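Quick one this month, half of us are still unpacking. The move to the Nustero building is mostly done. What follows is everything people keep asking in the hallway, in no real order.

**Keys and doors.** Side door code changes in December. New one goes round on paper, not by email. Front door locks itself at 6 pm, so if you step out for a sandwich take your badge. Two people stuck outside last week already.

**Heating.** Yes, we know. The upstairs radiators run off a timer that was set for the old tenants. Utent are sending someone. Until then bring a layer. Fleece, wool, whatever you have. The spare blankets from the Caputo Street office are in the tall cupboard by the stairs, please fold them when your done. 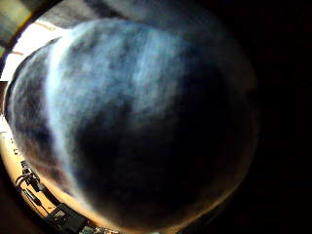

*Dark and fuzzy, very close up.*

**Coffee.** Machine is in, beans are not. The Ikport order got split and the second box went to the old address. Instant till then, sorry. Kitty stands at $149 and the tin has moved to the shelf over the sink. Filter papers under the sink, left side, behind the bleach.

**Parking.** Up to 350 spaces in the shared lot but the row nearest the door belongs to the dentist. They do tow. Bikes go round the back, the rack by the fence is ours, the green one isn't. Visitors need a slip on the dash, pads of them at reception.

**Desks.** Nearly everyone has one. Pick a spot, stick your name on it, send the number to the front office so the phone list is right. Old extensions still work through December and then stop. The front office is now 1759 if you need it. Wood tops mark easily so use a coaster, and no tape on them please, it lifts the finish.

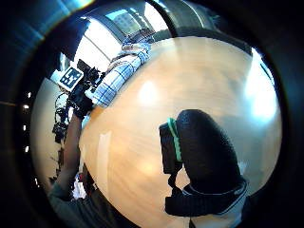
*Light wood tabletop, black glove.*

**Trash and recycling.** Bins go out at 4 pm. Cardboard flat, tied if you can. We have a mountain of it from the move and the hauler won't take loose boxes. Plastic film does not go in the blue bin here, diffrent rules from Caputo Street. There's a sack for it hanging in the mail room. Bubble wrap in good shape, leave it on the mail room counter, someone always wants it.

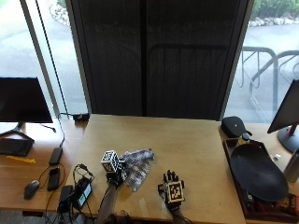
## Still to sort

- Blinds on the street side, cords stick. Pull gently or leave them.
- Mail forwarding. Anything that looks urgent, call the old building first.
- 2 boxes marked KITCHEN with no kitchen things in them. Yours? Come get them.
- Lost property from the move is in a crate at reception. One good umbrella, a lot of chargers.
- Lunch to mark the move, date to follow. Send food allergies to the front office by noon tomorow.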